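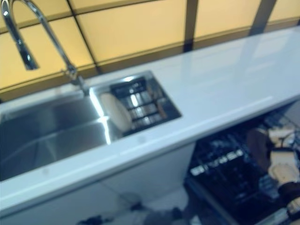 Drying Dishes at a Small Sink: Report of Our Group Project

1. Background

Our group studied how people in shared kitchens leave their dishes to dry. We chose this topic in November, when the residence at Clusby changed several counters and many students complained that the new sinks had no space for a drying tray. The kitchen we used has a white counter and a steel sink with two parts, a large basin and a smaller, shallower one. A rack with slats sits in the small part, so the water can go down without touching the counter.

2. Method

We asked the students of two floors to wash as they normally do. After each evening meal we noted where every plate was left. In total we recorded 888 plates. We also measured the water which stayed under a plate after drying, by wiping with a paper towel and weighing the towel on a Grister kitchen scale. For comparison we used the kitchen at Stevthorpe, where there is only one basin and people put a tea towel on the counter.

3. Results

At Clusby, 500 plates were put upright in the rack and the others were laid flat or stacked. The upright plates dried much faster. The flat plates kept a ring of water under the foot, and in the stacks only the top plate was dry by the next morning. At Stevthorpe the tea towel was wet already after the second person, and it had a bad smell by the end of the week.

A problem we did not expect was the cups. The rack is good for plates, but a cup falls over between the slats if it is narrow. Several students told us they carry their cups back to their rooms still wet.

4. Discussion

The results are from one type of plate only, and the colour or glaze was not considered. Also, some students knew about the study and perhaps were more tidy than usual. We would like to repeat the test with bowls, which take more room.

5. Recommendations

We suggest to keep the rack in the small basin and leave the large one free for washing. A hook rail for cups should be tried on one floor first.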